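Re: [cell-planning] Budget for a second bin picking station

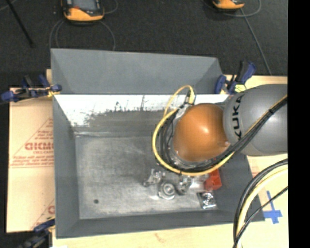
Boonsong, thanks for getting the numbers out so fast. I read your list over lunch and got pretty excited, so forgive the long reply!

On 15 December 2018, Boonsong Khamphan wrote:
> Hi all, first pass at station two. Arm and controller not included,
> we ask for those in the capital round.
>
> Gripper with two spare finger sets (Jemusano): 1861
> Depth camera and mount (Doteo): 1321
> Table, bin and fixings (Skerkico): 959
> Cable dress kit for the arm: 126
>
> All in dollars, before shipping. Do we want the same bin as station
> one? And is the cable kit worth it, or do we keep using ties?
> Please shout before the January order goes in.

Same bin, yes please. I like the sheet metal with the flared sides. The parts slide back toward the floor of it, and the arm has some slope to work with when it goes in low. The one we have is scuffed and I couldn't care less about that. What I would change is how we hold it down. Clamps at the corners are great while we're still moving things around, and I wouldn't give them up for the first month, but after that I'd love a proper base plate with locating pins. Could you ask Skerkico to quote the plate as a separate line? If it's silly money we can drill our own.

Cable kit: buy it! It's the cheapest thing on your list and I'd put it ahead of the spare fingers. With yellow and black cables looping around the orange joint on the KUKA, we have to plan every reach so the loop doesn't drag on a wall, and that limits how deep into the corners we can go. The corners are exactly where the awkward parts end up. Ties are fine along the link, it's the slack near the wrist that I want under control.

On the camera, I'm happy with Doteo, but please check whether the mount is the short one or the long one. We want it clear of the arm when the arm is over the bin, and shiny metal throws back enough glare that I'd like room to tilt it. Suksawat had a mount on a sliding rail in their last catalog. Has anyone here used it?

Two things I think are missing:

A set of test parts that stays with the station. At the moment we share, and a mix of round and odd-shaped metal pieces is what makes the job interesting — I'd hate for station two to spend its first weeks on whatever station one can spare.

Tabletop marking. Blue tape works, but engraved lines would survive a cleaning. Skerkico may do that in the shop if we send a drawing with the order. I can make the drawing.

If the total has to come down, I'd drop to one spare finger set and leave everything else alone. Send me the revised sheet when you have it and I'll sign off the same day.

So looking forward to having two of these running!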